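Search this site Enter a word or name Go

Brindimthorpe Trophy

The Brindimthorpe Trophy is a yearly award for the best young player in schools and village football in the Brindimthorpe district. It is given each July, once the muddy boots have been put away, and it covers the whole of the season just gone. The winner keeps a small shield for good and has the big cup at home until the following summer, when it has to come back polished (a rule that has caused more worry in local kitchens than any cup final).

The award was the idea of Morfudd Trevor, who taught games at the old grammar school and felt that goalscorers got quite enough attention already. Her first letter on the matter asked for "a prize for the child the others are glad to see on the team sheet", and those words are still engraved round the base of the cup. Defenders and goalkeepers have done rather well out of it ever since, though plenty of forwards have won it too.

Voting

Every club and school in the district may put forward 2 names, and managers cannot vote for their own players. The votes are then added up by the league secretary, at present Nia Kemeys, and a shortlist of 6 goes up on the noticeboard at the Dorkow ground. A player must be under eighteen on the first day of the season, and must have started at least half of the team's league matches, although time lost to a broken bone is looked on kindly.
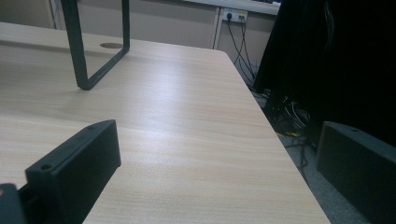
In the most recent vote a total of 427 ballots came in, the most the award has had, and the result was announced on 2019-07-11. The winner was Anel Baloyi, a left back with Erel Juniors, who had missed only one match all season and had also gone in goal for the second half of the semi-final against Villanueva Rovers when the regular keeper hurt her wrist. Over 300 people came to the presentation evening, and the food ran out well before the speeches did.

Past winners

Several winners have gone on to play at county level. Mirsad Vlachou, a midfielder remembered for his very long throw-ins, later came back to coach the Erel under-twelves. Polyxeni Petridis was the first goalkeeper to win, and was also the first to be shortlisted again the following year, when she finished second by a single vote.

Comments

touchline_gran: Lovely to see Morfudd get her due. She taught both my boys and was very strict about shin pads!

Rovers Till Tea: Fair play to Anel, she was superb in that semi-final even if it was us she was keeping out.

P. at Dorkow: Does anyone know if the old programmes are still kept at the ground? I'm after the one from Polyxeni's year.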